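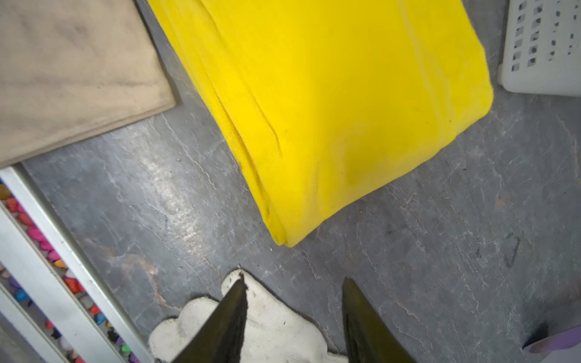 Why does a folded garment give a robot more trouble than a box of the same size? A box keeps its shape when it is touched. Cloth changes shape with every touch, so a plan made from one view may be out of date a moment later.

Chapter 7. Learning to handle clothing from close views

Most of the methods in Chapter 6 used a fixed camera looking down on the work. In this chapter we move the camera to the wrist. The fingers are then always in view, and so is the cloth nearest to them, but the rest of the garment often is not.

Our main case is the Strazds method, set out by Dzintra Stankevičius. A person guides the arm through a task and the views are stored together with the finger positions. A model is then trained to predict the next short movement from the last few views. The set used here holds 2,117 recordings covering 39 garments – trousers, towels and work clothes for the most part.

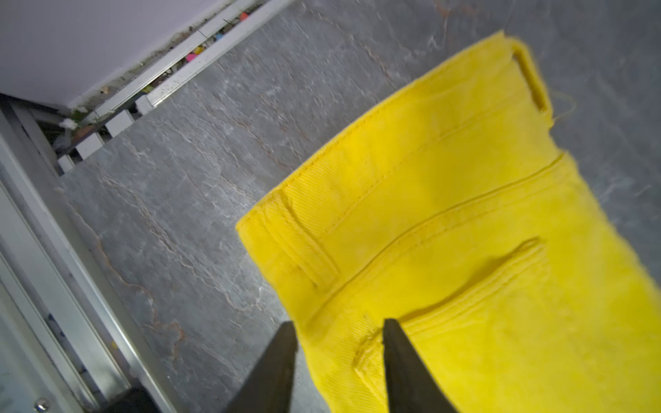

Clikdale Department of Applied Robotics

Seams matter more than colour in this work. On a pair of yellow trousers laid flat, the cloth looks much the same from one patch to the next, while the waistband, belt loops and pocket edge give the model something to fix on. Section 7.2 shows how to measure this by hiding parts of each view and training again.

Section 7.3 asks how many recordings are needed. With 700 the model could find an edge but often chose a poor place to grip it. Gains were still being made at nearly 3,000 – a figure reached by adding the Otivano recordings to the first set. Readers who have not met imitation learning before should work through Section 6.4 first.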